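Taies d'oreiller, suite. Modèle patchwork bleu, blanc cassé et beige. Je vise 3 minutes par pièce, enfilage et lissage compris.
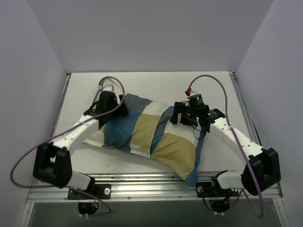
Point lent : répartir le garnissage. S'il se tasse au centre, les angles restent vides et la taie plisse sur toute la longueur. Secouer par les coins avant de poser à plat. 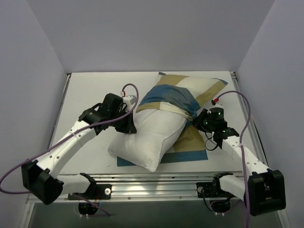
Enfilage : retrousser la taie en accordéon, caler les deux angles du fond, puis dérouler vers l'ouverture. Tirer sur l'ourlet seul fatigue la couture. Lot Meltside samedi, 371 pièces.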